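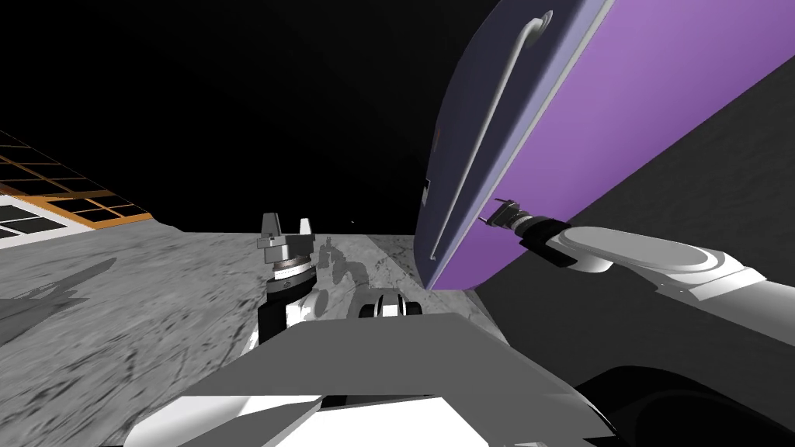
Figure 4. Simulator view during the handrail exercise, with the right gripper at the purple module.

4. Running the Handrail Exercise

This section applies to student teams entered in the Clallthorpe Lunar Service Challenge. It assumes that the Trudano simulator has been installed and that the two-arm rover model has been loaded as described in Section 3. Teams using the Sima controller should also read Section 6 before connecting it.

4.1 Before You Begin

Confirm the following settings in the Session panel:

Site file: Stirska Plain, version 2
Lighting: Low Sun
Time limit: 267 seconds
Arm control: Separate

Note: Practice sessions may be run without a time limit. Sessions submitted for scoring may not.

4.2 Approach

1. Select Start Session. The view opens from the rover body, looking out over both arms.
2. Raise the left arm to the upright rest position with its gripper facing upward.
3. Drive forward at low speed until the distance readout shows 105 centimeters to the module.
4. Set the brake. The brake indicator must be lit before either arm is moved toward the module.

Caution: The solar panel array is treated as a fixed obstacle. Any contact between the rover and the array ends the session, and the attempt is recorded.

4.3 Reaching the Handrail

5. Switch control to the right arm and open the gripper fully.
6. Follow the line of the white handrail down to its lower end. Teams may approach from either side of the rail.
7. Move the gripper toward the rail in short steps. Reduce arm speed to 43 percent or less for the final part of the reach.
8. Check the Contact panel. If the panel reads MODULE, the gripper is touching the body of the module and no grasp will be credited. Back the arm away, correct the wrist angle, and repeat step 7.
9. When the panel reads RAIL, close the gripper and hold until the grasp timer has finished.

Note: Shadows in the Low Sun setting are long and have hard edges. The shadow of an arm on the ground should not be used to judge its distance from the module. Operators are advised to use the distance readout.

Caution: Do not release the brake while the gripper is closed on the rail. The simulator will apply the full load to the wrist joint and may report a joint fault.

4.4 Ending the Session

10. Open the gripper and withdraw the right arm to its stowed position.
11. Select End Session and wait for the log to be written.
12. Rename the log with the team code and attempt number, and place it in the Submissions folder.

Teams may submit up to 2 scored attempts for this exercise. The better result is entered on the score sheet. Joint faults are cleared by the procedure in Section 7.2.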